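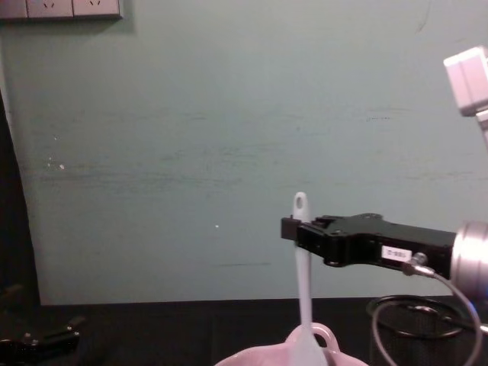 Notebook, bench 2 – visit of the Funley group
24 June 2019

Writing this the same evening, before I forget the order of things. Jalen asked that each demonstration gets an entry, also when nothing is broken. So this is for Jalen Ostrowski, for Tane, and for me in the autumn when we have the next open day.

Preparation

Came in early. Arm powered on, brakes released, homing fine on the first attempt. Gripper zeroed with nothing between the fingers. I repeated the zero after the warm-up program because in April we had an offset of almost one millimeter after warm-up, and I did not want to discuss this in front of guests. Offset today was too small to care about.

Loaded the Dollow task file, version from last week, the one with the slow approach. Speed limit set to 40 percent for everything near the bowl. Tane wanted 66 percent so it would not look boring. We compromised: 40 near the objects, 66 in free travel. Force limit on the fingers left at the usual value.

The spatula in the pink bowl is the object we agreed on. It stands almost straight up with the rounded end in the air, so the fingers can come from the side at half height. I like this object. It is light, and it moves when you touch it badly, so an error is visible for the audience. It is also shiny and white, and the vision part does not love shiny and white. More about this below.

Cable: the gray one at the gripper connector hangs in a wide loop beside the wrist. I checked it by hand through the full wrist rotation. It clears, but near the end of the rotation it gets close to the mesh cup. I moved the cup to the right by the width of my hand and marked the new position with pencil on the drawing (not on the table, Tane!).

Dry runs

Ran the approach ten times without closing the fingers. The stop point beside the handle was repeatable. Two times the fingertip touched the handle very lightly and the spatula turned a little in the bowl. I shifted the pre-grasp point four millimeters away from the handle and the touching stopped.

Then ten runs with closing and lifting. Nine good. One time the fingers closed too high, near the hanging hole, and the spatula came out tilted and I pressed hold. Saved the log of this run as 214. Please do not delete 214, I want to look at it when I have a quiet hour.

The visit

Guests came in two groups, first the people from Funley, then a mixed group with two teachers and their pupils from the school in Clikham. Tane did the talking for the first group and I did the second. Jalen was upstairs with the Bakilana people most of the time and only saw the last part.

Group one. Tane explained the setup in few words, which is his talent. Approach, stop, close, lift, hold, put back. First run good. Second run good. On the third he let one of the guests turn the bowl before the start, maybe a quarter of a turn. The approach was still correct, the lift was correct, but the put-back was not, because the put-back position is taught and not measured. The spatula hit the rim and leaned on the loop handle of the bowl. I stopped the program with the pendant. The guests were friendly about it and I think they found this more interesting than the two good runs.

One of them asked why we stop beside the object before closing. I said it is a check point: the program compares the expected position with the camera estimate one more time, and if they differ by too much it goes back. He asked how often it goes back. I could not give him a number for this task, only for the old one. I should have this number ready next time. It is in the logs, somebody only has to take it out. (Me.)

Another question was about the price of the gripper. I said he should ask Jalen.

Group two. I speak slower than Tane and the pupils were a bit restless in the beginning, so I started the arm earlier than planned and talked while it was moving. This worked better. When the fingers came in next to the spatula and stopped, it became quiet in the room. I had not planned the pause for effect, it is 1.5 seconds in the file, but I will maybe make it two seconds for open days.

They wanted to know:
– if it can flip a pancake. No. Tane said "not yet" from the back, and I would prefer that we do not promise pancakes.
– if it knows what a spatula is. I said it knows a long thin thing in a region where we told it to look. One of the teachers was a little disappointed, I think.
– if it can hurt somebody. I showed the stop button and the line where we stand, and explained the speed limit.
– what the label on the gripper means. I said it is only for us, to know which part is which.

The vision problem

During group two the estimate of the handle jumped twice. Both times the program went back to the start position and tried again, and the second try was good, so for the guests it looked intended. I believe it is reflection. The handle is glossy and the bowl is glossy too. When the pupils stood in a half circle on the left side, the light on the table changed, and then the top edge of the handle and the wall behind it become difficult to separate for the detector.

The wall does not help. It has streaks and scuffs in the middle band, exactly at the height where the upper part of the spatula is seen. In the debug view I saw one false candidate, which was a white speck on the wall close to the top of the spatula. The score was low, but it was there. I would like to put a matte board behind the bench before autumn. Tane says the wall gives us honest conditions. We did not finish this discussion.

What I tried after the guests left:
1. Exposure one step lower. Jumps are fewer, but the black gripper is then almost lost against the dark table, and the self-mask becomes bad.
2. Exposure back, region of interest cut at the top. Better. No jumps in 40 approaches with me walking around on the left side like a pupil.
3. Same as 2, with the room light half off. One jump in the first few approaches. Did not continue.

I keep setting 2 for now. It is saved in the Dollow file as the new default, old default renamed with the ending _old. If somebody uses a longer tool than the spatula, the region must be opened again, or the top will not be found at all. Please read this line twice.

Small things

The arm made its clicking sound in the second joint again, only in the free travel at 66 percent, not at 40. I heard it maybe three or four times. The counter shows 374 hours since the last service. I wrote to the supplier and attached a sound recording from my phone, which is not good quality, but the click can be heard.

The power cord of the second monitor was lying where the guests walk. I taped it down between the groups. Next time before.

We gave out all the printed sheets to group one and had none for group two. The pupils did not miss them, but the teachers asked. I will send them the file. The sheet still has the old drawing with the former cup position, so it must be corrected first.

The clamp was left on the table at the left during both groups. It was far enough from the bowl and the arm does not travel there, but on our own checklist we say that only the task objects stay on the bench. Either we follow the checklist or we change it – I am for following.

To do

– Look at log 214, find why the grasp was too high. My first suspicion is the handle estimate, same cause as above, but in the morning there was nobody on the left side, so maybe it is a different cause.
– Measure the put-back position from the camera and not from the taught point. Tane says one afternoon. I say two days.
– Extract the number of returns at the check point, separate for each object.
– Pause at the check point: 2 seconds in a separate open day file. Do not change the working file.
– Cable: a small clip on the wrist side would make the loop shorter. Ask in the mechanical workshop if they have something that does not scratch the flange.
– Correct the sheet, send to Clikham.
– Board behind the bench: ask Jalen, he decides.

Added later, after talking with Jalen: he agrees with the board if it can be removed in one minute, so Tane can have his wall back for the tests. He also wants that at the next visit one guest moves the bowl on purpose and we show the failure and the recovery, with explanation. For this the put-back has to work first. I told him two days.

Arm parked, gripper open, power off at the cabinet. Spatula and bowl stay on the bench for tomorrow.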